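Chapter 4
Green: A Color in Search of a Name

In 1979 the town of Mododthorpe voted to repaint its park benches green. The vote was unanimous, and it was the last thing the town agreed on for some time. The benches that came back from the paint shop were, depending on who was writing to the newspaper, olive, khaki, pea soup, "military," or brown. One resident returned her library card in protest. The library had not been involved.

What had gone wrong? Everyone had asked for green and everyone had received green. The paint shop, which kept the order slip, was able to show that the word appeared on it in capital letters.

Chapter 3 dealt with light before it reaches the eye, and behaved itself fairly well. Wavelengths can be measured, and they stay measured. In this chapter we follow the light indoors, to the place where people start calling it things. Most of the trouble in the study of color begins at this point, along with most of the fun.

Green is a good place to start, partly for its sheer size. The stretch of the spectrum that English speakers will cheerfully call green is a wide one, and that is before anyone adds gray, yellow, or black to the pot. Lettuce is green. So is a wine bottle, a pond in August, and a friend on a ferry. We use the same word for all of them and rely on the listener to be reasonable.

Olive is where reasonable people part company. Take a yellow paint, stir in a little black, and many viewers will tell you that it has turned green, although no green went in. Painters have known this for centuries. Students tend to find it out at eleven at night, with the lid already off the black. The eye judges a dark yellow by the company it keeps, and set beside a gray it can look like moss, while next to a bright leaf it looks like mud.

Texture makes matters worse. A flat paint chip is a polite object that offers one color at a time. Most surfaces offer several, and a mottled one can run from yellow-green to something close to black within the width of a hand. Ask three people to name its color and each will quietly pick a favorite patch.
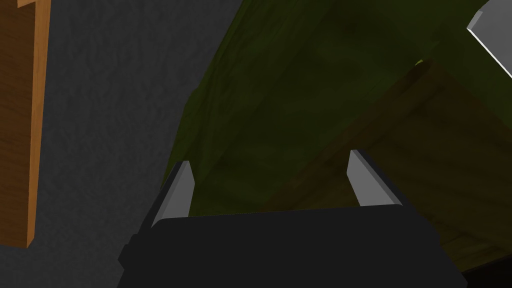
4.1 The Ullham Cards

Lovisa Nyberg taught evening classes in Ullham and had grown tired of refereeing. One February she cut up painted cards, shuffled them, and asked her students to sort them into two piles, green and not green. No maybes were allowed. The students made a third pile anyway and hid it under the first.

She kept at it, with other classes and later by mail, until she had 3798 sorted cards in shoe boxes. The bright greens caused no arguments. Neither did the blues, apart from a small war over turquoise. The dark, yellowish cards were another story: the same card might be green before the coffee break and brown after it, in the hands of the same student.

Her colleague Jennylyn Galang suspected the lamps. She had the boxes carried to a room in Haugen with tall north windows and ran the sorting again by daylight. The turquoise war ended. The olive cards went on wandering between piles just as before, and Galang wrote "not the lamps" on the box lid, underlined twice.

Before reading on, find five objects at home that you would call olive. Write down the color name you would give each one, then ask someone else to do the same without looking at your list. Keep both lists for Section 4.2, where we will need them, and try to stay on speaking terms until then.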